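Our robot picking rulebook is now 18 pages. It started as one sticky note that read "don't crush the ketchup." I miss the sticky note.

Rule 4 is the one people argue with: grip force is set for the weakest part of the item, never the average. Clear film counts as a part. So does a label.

Naomi Kariuki wanted an exception for caps. Caps are tough, she said. Fine, caps are tough. The stuff wrapped around them is a grocery bag with ambitions. 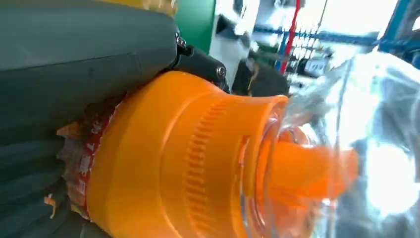
So rule 4 stays, and 4b is new: if film or label is caught between the fingers and the item, log it as a pinch even if the item lands in the right bin. A pinch is not a "clean pick with character." Yes, someone typed that in the log.

We went back through 2,000 picks from July with 4b switched on. Clean rate dropped 8 points overnight. Same robot, same fingers, worse adjectives.

Obadia asked if we could bring in 4b after the quarterly numbers. Obadia has a future in management.

Next up is rule 5, finger pad inspection. The current text says "regularly." We have about 70 comments on what that means.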